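Search this repository Go

Milingate Parcel Handling Data Card

Summary

Milingate is a collection of head-camera recordings of manual parcel sorting, prepared by the Alstead workplace automation program. It documents how small parcels are picked up, read, turned and placed by hand at sorting counters, and it pairs those recordings with written statements from the staff who do the work. The collection was assembled to support two activities: the training of parcel-handling models, and the review of how job duties change when part of the sorting is given to a machine.

The current release contains 722 recordings. Of these, 269 carry step labels prepared by hand. The remaining recordings are supplied with start and end times only.

Background

Alstead began its automation review after the Carrilho sorting site proposed a robotic station for small mailers. Staff at the site asked that the existing work be recorded before any duties were reassigned. Earlier planning documents had described sorting as a single action, "scan and place." The step labels in this collection divide it into 8 actions, several of which are decisions: finding the label that applies, choosing which face to present, smoothing or tilting a reflective surface, and setting aside a parcel that cannot be read.

These decisions matter to the design of the station. A mailer may carry more than one label, handwritten digits may appear beside printed ones, and tape may lie across printed text. An experienced sorter handles such cases without stopping. The planned station sends them to a person.

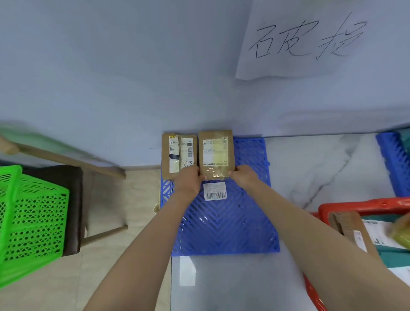

Figure 1. Manual handling of a kraft mailer at the counter. Clear tape over the lower part of the mailer catches the light.

Labels and tape are the most frequent cause of disagreement between annotators. Where the annotators could not agree on the moment at which a label was read, the recording was left without step labels.

Changes to the work

The second part of the collection consists of staff statements, gathered in February at Carrilho and at the smaller Plimomum site. Participants were asked what they expected to lose, what they would gladly give up, and what they would need in order to work beside a machine.

Most participants were willing to give up repeated lifting and turning. Concern centered on pace. Under the proposed arrangement, the station handles plain, well-labeled mailers and passes the difficult ones to a sorter. The easy parcels, which now give short periods of rest between hard ones, would no longer reach the counter. Several statements note that a target based on parcels per hour would become unfair under these conditions, and Alstead has advised both sites to suspend such targets during the trial.

Participants also asked for a stop control within reach of every seat, paid training during normal hours, and a written rule on who is responsible for a parcel the station has misplaced. The first two requests have been accepted. The third remains under discussion.

Intended use

The recordings may be used for research on grasping, label reading and the division of tasks between people and machines. They may not be used to rate, compare or identify individual workers, or to set production targets. The statements may be quoted only in the edited form supplied.

Limitations

Small mailers and light boxes make up most of the material. Heavy or irregular parcels are rare, and models trained on this collection should not be expected to handle them. Counter layouts differ between recordings — baskets, crates and mats are not placed to a standard plan. Labels and handwritten notes appear in more than one language, and no translation is provided.

Access and maintenance

A full copy requires 700 GB of storage. Requests for access are reviewed each Wednesday by the Alstead data office and must state the purpose of the work. Participants may withdraw their recordings at any time, and holders of earlier copies are required to delete withdrawn files when a new release is issued.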